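4.2 Placing translucent blocks on a shallow target

The second set of trials asks the arm to carry a small translucent block to a round plastic lid and let go of it somewhere inside the rim. On paper this is the simplest job in the study, and we nearly left it out. We are very glad we kept it, as it gave us our clearest view of what the policy does and does not know about depth.

Two things make the job harder than it sounds. The block takes on the colour of whatever lies behind it, so its outline fades just when the arm needs it most. The lid is also glossy, and the glare on its inner panel moves as the gripper comes over it and changes the light. A person shrugs this off without thinking. A policy trained on wrist camera pictures alone has to learn it from scratch, and our first model, Vornum, plainly had not. It would come down over the lid with great confidence and then hang there, opening and closing its mind about whether it had arrived.

The training set holds 3000 demonstrations, all recorded by hand through the Foltasport teleoperation rig. Hayley Bramwell and Ngan-ling Kao did most of the driving between them, and their styles differ in a way that we came to value. Bramwell lowers the block in one smooth sweep. Kao stops above the target, corrects sideways, and only then goes down. We had planned to pick one style and ask everyone to follow it, but early tests by Judit Nyitrai showed that the mixed set gave steadier placements, and we kept both. Another 553 demonstrations were set aside before training began and were never used to tune anything.

Figure 4 gives the wrist view late in the approach, with the block held between the ribbed pads and its upper edge overlapping the near part of the green inner panel.
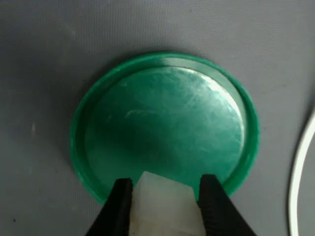
Figure 4. Wrist view from the lid placement trials.

Does the policy need a depth sensor to judge when to open the fingers?

For this job a single colour camera was enough, provided the policy was given a short history of views together with the finger positions. With only the latest view, it tended to let go too early.

That short history is the main change between Vornum and its successor, Ralmont. Each step of Ralmont sees the last 14 views, shrunk to a small size, along with the matching finger positions and wrist height. The idea came from Ching-wen Chiang, who had noticed that the overlap between block and rim changes at a very telling rate as the gripper comes down. One still picture says little about how far there is to go. A run of them says a great deal! Nothing in the network is told to look for this overlap, and yet when we masked the rim in the input views, the release timing fell apart, while masking a patch of plain mat of the same size made hardly any difference.

We scored a trial as a success if the block came to rest wholly inside the rim and the lid had not been pushed along the mat. The second condition matters more than we had guessed. Vornum often got the block inside, but pressed down on the way and dragged the lid with it, and a looser score would have hidden this entirely. Ralmont dragged the lid in only 2 of the held-out starting positions, both of them far out towards the limit of the arm's reach, where the wrist has to tilt and the fingers meet the rim at a slant.

Most of the failures that remain are of a gentler kind. The block is let go over the rim itself, tips, and lands leaning. Uchenna Anozie went through these runs one by one and found that the policy had usually begun a sideways correction and then dropped it halfway, as if caught between the two driving styles. We tried weighting the training set towards the stop-and-correct runs. This removed some of the leaning blocks but made the arm slow and fussy everywhere else, so the results in this section use the even weighting.

The same weights were then tried, with no further training, on the Lu benchmark layouts described in Section 5, where the target is a shallow dish with a much softer edge. We expected very little from this. The arm still slowed down in the right place on most layouts - a lovely thing to watch the first time - though the final release was less exact, and we come back to the reasons there.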